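Refurbishment Technician - Cordless Vacuums and Small Appliances
Pludum Appliance Renewal, Fultcombe

Pludum buys back used and returned household appliances, repairs them and sells them with a warranty. Most of what we handle is stick vacuums, robot vacuums and air purifiers. Last year the Fultcombe workshop sent out 2555 units. We need one more technician to join a team of six.

The job is permanent and full time, Monday to Friday, with an early finish at the end of the week. There is no Sunday work.

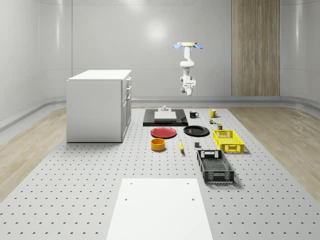 What you will do

Strip, clean and reassemble vacuums to the service manual
Test batteries, chargers and motors and record the results
Replace brush rolls, filters, seals and wheels
Grade the finished unit for colour match, scratches and noise
Set aside anything that can't be repaired safely

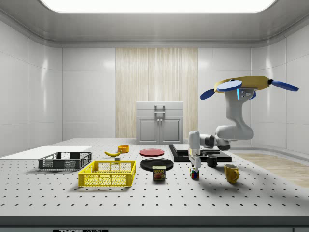 White tabletop with THOR LABS label.

What we are looking for

You should be comfortable with hand tools and a multimeter. Soldering is useful but we can teach it. A trade certificate or electronics licence is not needed for this role. You will need to lift boxes of up to 13 kg and stand for a good part of the day. We want tidy paperwork, as every unit has a job card and the warranty depends on it.

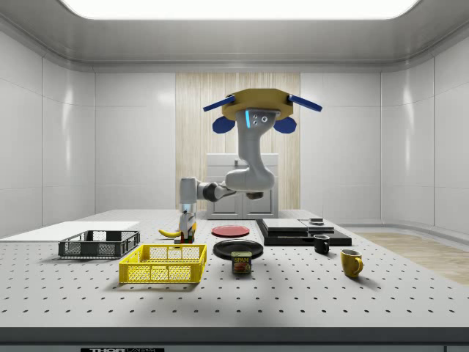
Arm and gripper over the work table, holding a small multicoloured block.

Pay and conditions

Pay is by the hour and depends on experience - we will tell you the rate at the first phone call. Super is paid on top. Boots, gloves and safety glasses are supplied. There is free parking behind the building, and the bus from Clamanthorpe stops at the corner of Schumacher Road.

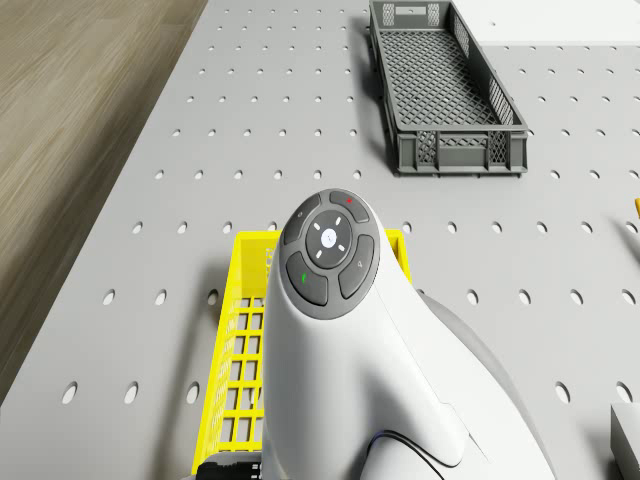

New starters spend their first fortnight beside an experienced technician before taking their own job cards. Probation is six months.

How to apply

Send a résumé and a short note about something you have repaired to Nelu Rusu, workshop manager, quoting job number 1631. Applications close at the end of February. Shortlisted applicants will be asked in for a paid half-day trial.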